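How to Sort a Small Shelf With Paper Cups and Tape (and Where the Method Oversells Itself)

I have read a lot of advice about organizing small containers, and most of it ends with me buying a set of clear plastic bins. I don't trust advice that ends at a checkout. So when Tainá Aguiar told me she sorts her drinks and canisters with paper cups and bits of colored tape, my first question was what the cups cost. Very little, she said. My second question was whether it does anything a bare table doesn't. That took longer to settle.

Two cups, a tall slim can and a few strips of tape on a white table are enough to start with.
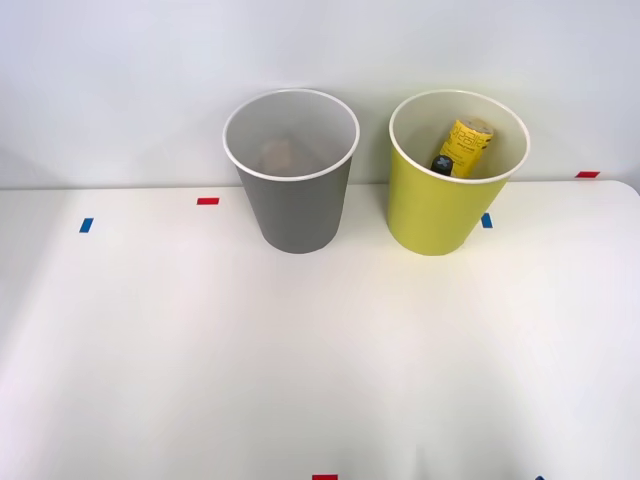
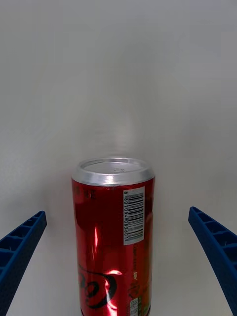
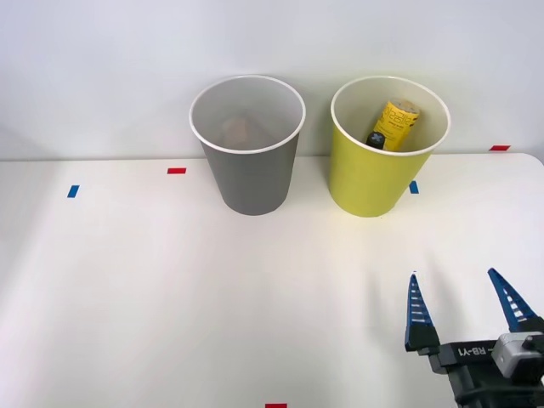
The idea is simple. Each cup stands for a decision. You pick something up, you decide, you put it in a cup or on a tape mark, and you don't pick it up again until the end. People who sell courses on this will tell you there is a science to it. I have not seen the science. What I have seen is that I stop moving the same can from one end of the table to the other, and I'll take that.

What you need

Paper cups in two colors you can tell apart without thinking. Gray and a loud yellow-green work well. Two shades of blue do not, whatever the party store says about "coordinated tones."
Colored tape, in two colors.
A clear table, light in color if you have one. Dark things show up on it.
A damp cloth.
A pen and a scrap of paper.

You don't need labels yet. You don't need a label maker at all. Norell has a downloadable chart for this kind of job with 72 categories on it, and I would like to meet the person whose pantry has 72 categories. Mine has two, plus a pile of regret.

Step 1: Clear the table completely

Take everything off, including the fruit bowl and the mail. If you leave one unrelated thing there it will get sorted by accident. Wipe the surface and let it dry, or the tape will lift at the ends before you're halfway through.

Step 2: Put down the tape

Tear short strips, no longer than your finger. Red marks a parking place for something that is too big or too heavy for a cup. Blue marks where the cups go, so that they return to the same spot if you lift them. I was doubtful about this part and skipped it the first time. By the second shelf my cups had swapped sides and I'd put baking powder with the things I meant to give away.

Spread the strips out. Tall cans need elbow room, and if two parking places are close together you will knock one can over with the other. The strips don't have to be straight. Siqueira, in a little booklet that gets passed around among people who enjoy this sort of thing, wants them lined up with a ruler. I tried the ruler. It added time and changed nothing.

Step 3: Set the cups toward the back

Leave a gap between the cups that your hand can get into. Toward the back is better than the middle, because you want the front of the table for the things you haven't dealt with yet.

Gray is for things that stay where they were. Yellow is for things that need a new home. Pick the meanings once and write them on your scrap of paper. Everyone is certain they'll remember, and then the phone rings.

Step 4: Try the awkward thing first

The usual advice is to start with the easy items to build momentum. I think that's how you end up at four in the afternoon with all the easy items done and every annoying one still in front of you. Start with the thing that barely fits.

A small canister will usually lean inside a paper cup, with one end low and the other resting up near the rim. Leaning is fine. What you're checking is whether the cup stays upright when you let go. If it tips, the canister is too heavy and belongs on a red strip. Don't put stones in the bottom of the cup to balance it, as one site recommends. If a cup needs ballast, use a mug.

Keep lids with their containers as you go. A loose cap dropped in a cup will slide down the side and you'll miss it when you empty the cup.

Step 5: Stand tall cans on the table

A slim drinks can is easier to deal with standing up on its own. Put it on a red strip and turn it so the printing you care about faces you. For most imported drinks that means hunting for the date, which may be on the base, the lid or the side. Check all of them before you decide a can has no date. The barcode won't tell you how old it is, so stop squinting at that.

If the lid is dented or bulging, or the side feels sticky, the can doesn't go back on the shelf. Set it apart and deal with it that day.

Step 6: Read the label, then decide

If you can't read the language on a canister, do it properly and look it up before you assign it a cup. My friend Tumelo Zulu kept a tin for years believing it was tea. It was soup stock. He had offered it to guests.

Write the name in plain English on your scrap of paper and tuck the paper under the container. Small dark print on a bright can is hard work for anyone, and there's no prize for doing it twice.

Step 7: Empty the cups in order

Gray first. Those things go straight back. Then yellow, one item at a time, and each one gets a place before you reach for the next. If you can't think of a place, it goes on a red strip and waits. Look into each cup from directly above before you stack it. Small round things sit at the bottom in the shadow and look like part of the cup.

Lift the tape last, slowly, from one end. Cheap tape leaves a line of glue on a painted table if it stays down overnight. I found this out on a table that isn't mine.

Does it work?

For a small shelf, yes, within limits. I can do mine in the time it takes to listen to one side of a record. For a full pantry I'd be less sure. Prekuvau sells a sleeve of 800 cups for "whole-home sorting," and if you have 800 cups on a table you've got a new problem, and it's cups.

I also don't believe the claim that color makes you decide faster. What helps is having somewhere to put a thing down. Plain white cups with a word written on each would probably do as well, and a reader in Dreltholm wrote in to say she uses saucers. She has been doing it for nine years and has never bought any tape.

A few things that go wrong

The cup gets soft at the bottom. Something in it was damp. Wipe containers before they go in.

You run out of cups. You're probably using them for storage. Empty them and start the next batch.

The tape curls. The table was wet, or the tape is old. Try a new strip before you blame the table.

You finish and the shelf looks the same. That happens if nearly everything went in gray. Go through it again in October with a smaller gray cup.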